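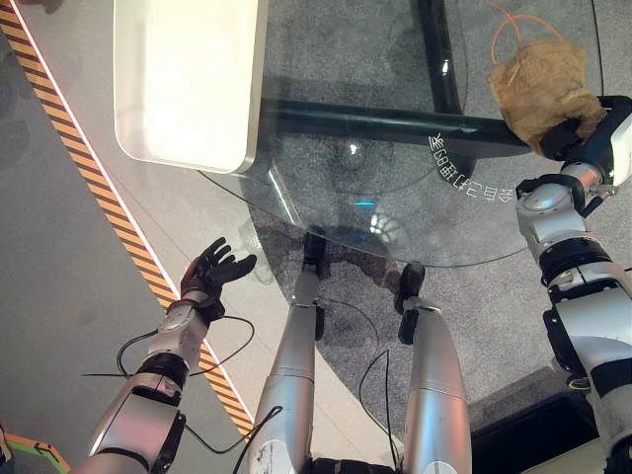
Rotlow list - teaching by hand and by remote
Message posted 18th May
From: Myrto Gavalas
Subject: Re: bags, glass tables and tired wrists

Hello Keerthana, and hello to everyone else who has been following along,

Thank you for such a kind and thorough note. I read it over breakfast and then again at the bench, and I have a few things to say back, so please get yourself a cup of something first.

Keerthana Amin wrote:

> We are still on the bag-and-tray task at our end. I drive the arms
> by remote for all of it and my operators say the bag is the hard
> part. They close on it too early, the cloth folds up, and then they
> spend ages fussing. Do you teach the grasp by hand first? And do you
> do anything special about see-through surfaces? Our Wurndale table
> is solid, so I have nothing to compare with.
>
> Also, how long do you let one person drive before swapping?

On the first question, yes, we do a little by hand at the start. One person takes hold of the arm and walks it through the approach two or three times, slowly, and we keep those runs in a folder of their own called Grania (after my aunt, who was never in a hurry either). Then the operator puts the headset on and does the same approach by remote. I find that people who have felt the weight of the arm drive it more gently afterward, though I can't prove it to you.

For the bag itself, we ask them to take it low and toward one side and leave the string alone. The burlap gives you plenty to hold, and a grip on the body of the bag has been steadier for us than anything involving that orange loop, which swings about and pulls everyone's eye. Lift just clear of the glass, pause, and only then start across toward the tray. The pause matters to me more than it does to Kikuchi, our training software, which would happily trim it out if I let it - so check your trimming settings if you use the same thing!

Now, the glass. From the head view you get the black bars of the table's frame and the speckled carpet coming straight through the top, with reflections laid over them, and new drivers do misjudge the height. They line up on the crossbar underneath as if it were the surface. I tell them to watch the bright edge of the glass and the rim of the tray, and to forget the bars. We recorded 56 runs on it in February and I threw out 16, nearly all for setting the bag down too hard or letting go too high. I don't mind that. A solid table would be kinder, but I would like the policy to see an awkward one early on.

One more thing about the hands. We have the gripper on the right and a five-fingered hand on the left, and in this task the left has very little to do. Operators forget it and it wanders. I ask them to park it open, palm up, out to the side of the table, and to leave it there until the bag is down. If yours has a loop of cable at the wrist like ours, do look where it hangs before you begin.

As for swapping, 60 minutes is my limit for one driver, and I have been told off for letting it run over. With a break in the middle they come back much fresher.

I would love to see a few of your remote runs if you can share them, even the bad ones - perhaps the bad ones most of all. Send them whenever suits you and I'll go through them with my notes beside me.

Warmly,
Myrto

You are receiving this because you subscribed to the Rotlow list newsletter. Change your settings or unsubscribe at any time.

Contact the list owner | Back to top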